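Ticket 285 – Quilted bedspread, pebble stitching puckered after wash
Last updated: 28 Nov 2020
Status: open, awaiting customer
Raised by: Gladys Carhuamaca
Handled by: Noura Abou Jaoude, Fumerville linen desk

Reported fault: cloth crinkled between the stitched ovals after a first wash at 30 degrees. Customer asks whether the thread has shrunk and whether the fan panels will pull out of shape.

Checks so far:
- Wash programme confirmed as delicates, slow spin. No tumble drying.
- Care label says line dry, do not iron over stitching. Customer had ironed one corner on low. Told to stop.
- Length measured by customer along one side: around 100 inches, within tolerance for this size.

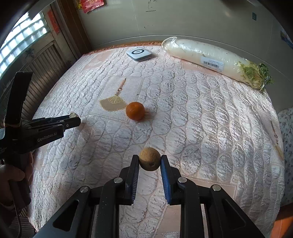
Attachment 1: bedspread with fan motif, citrus fruit on top, kiwi held in a black gripper.

Crinkling is present over the pebble pattern. Outline of the fan panel looks smooth. The slight shine is normal for this cloth.

Second opinion from Marichka Hnatiuk: relaxed filling, no thread fault visible – rewash cold, dry flat, send a close view of the reverse. Any fruit juice marks to be treated before any rewash, cold water only.

Reply sent. Close view of reverse outstanding.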